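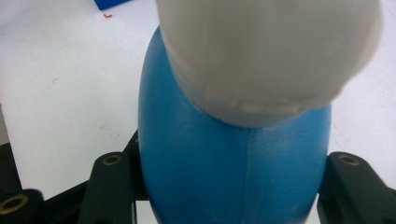
Maxine Rakena thinks I should throw away every bottle that has lost its label. She wrote it to me under my last post, where I complained about the cupboard under the sink. If you cannot read what is in it, she says, you do not need it, and a new one costs less than the time you spend wondering.

I thought about this for a whole week and I agree with half of it. When there is a liquid inside and I don't know the liquid, then yes, it must go, and it must go to the collection point with the paint and the batteries, and never into the drain. I was careless about this when I was younger. But an empty bottle is another thing. A blue bottle of good thick plastic, with a wide white cap, can serve for many years, and a few scratches on the plastic do not disturb me.

So last weekend I took everything out of the cupboard and put it on newspaper on the kitchen floor. Our house in Kereama was built in 1931 and the cupboard is probably not much younger. It is deep and dark, and the pipe goes through the middle of it, so things travel to the back and stay there. I found a sponge still in its wrapping, a brush for a kind of lamp we do not own anymore, and a bag with other bags in it. I also found the receipt for the kettle, which I was looking for in March.

First I put together the things that were the same. We had three open packages of dishwasher salt! I poured them into one jar, and that alone gave me back a good piece of the shelf. Then I smelled nothing. I write this because in my family everybody opens a bottle and puts the nose to it, and my aunt once had to sit in the garden for an hour afterwards. If the label is gone and there is something inside, I close the cap well, I put the bottle upright in a bucket, and the bucket goes to the car.

For the bottles I keep, I have now a small system. It came from Leonie Ruddock, who has the tidiest laundry room I know. She writes on a strip of cloth tape with a laundry pen, and she puts the strip on the shoulder of the bottle, because there it stays dry longer than on the belly, where the wet hand holds it. On the strip she writes the name of what is inside, and under it the date she filled it. I tried with paper labels before and they were soup after a few days.

Two rules I have added for myself. I refill only with the same kind of product the bottle had before, so a bottle for soap stays a bottle for soap. And nothing that a person could drink goes in such a bottle, not even water for the plants, because my nephews are still small and they believe everything is for them.

The refills I buy at Herlow, the shop behind the post office. They have the laundry liquid from Nurar in a big canister and you pay by weight. I take 1000 grams each time, it is easy to calculate and not too heavy for the bicycle. The soap is mild and has almost no perfume, which I like, but my husband says that the towels smell of nothing. For him that is a criticism.

One practical thing about caps. The dried soap collects in the grooves, and then the cap is hard to open with wet fingers. I leave it in a bowl of warm water for an hour and brush it with an old toothbrush. The bottle I rinse many times with lukewarm water -- hot water makes too much foam and you will stand there all evening.

The cupboard is now half empty and I can see the back wall, which is painted green. I did not know this. I bought a low basket for the front part, but it is too wide for the pipe side, so it stands in the hall with the umbrellas until I decide.

Maxine, I hope you are not angry. Your rule is faster than mine, and I have used it for the lamp brush.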